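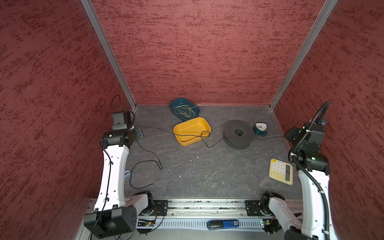

Figure 1. The two-arm cell with trays, cable and small objects on the floor.

3. Equipment plan and budget

In this chapter we explain which equipment the project needs for the second term and how we divided the money. The total budget given to our group is 1,129 euros. It must cover everything except the two arms and the rail, which belong to the Tkachuk laboratory and stay there when the project is finished.

3.1 What we need first

The task of our project is sorting and moving small household objects, and cables are the most difficult part of it. A cable does not keep its shape, so the same start position is hard to repeat. For this reason we decided to spend first on containers and test objects, and only later on better gripper fingers.

We compared two suppliers, Prevby and Vustell. Prevby has lower prices for trays and bowls, but the delivery is slow. Vustell sells spare motors for the joints, and one motor costs 144 euros. We plan to buy two of them, which makes 288 euros. It is the largest line in our table, but if a joint fails in March we can not wait for repair. 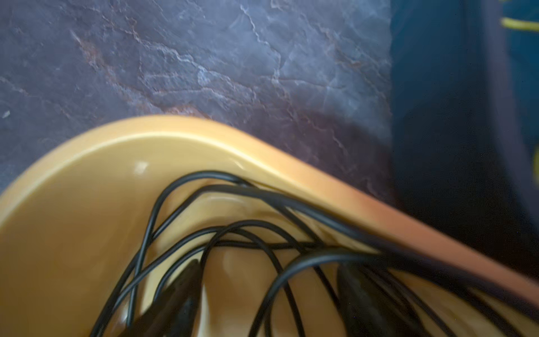 For the test objects we reserved 100 euros. This sum includes cables of different thickness, bowls, trays and office items. We think it is enough if we buy simple things and keep them in one box between the sessions. It was also suggested to order six sets of soft finger pads from Trorcombe. We have not yet decided about the pads, as the size in their catalog is given without the mounting holes.

3.2 What we leave for later

A third fixed camera was in our first list. We removed it, and the money went to the reserve. After the motors and the test objects, 741 euros remain for finger pads, cable sleeves, fasteners and shipping. 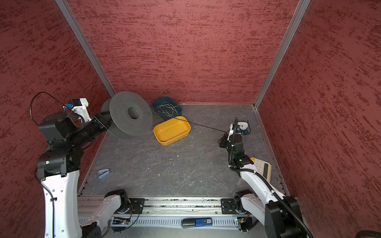
Figure 2. Left gripper holding the perforated spool; right gripper near the small round device.

The order for the motors should be sent before the other orders. Prices must be checked again on the day of ordering, and any change will be written in Appendix B.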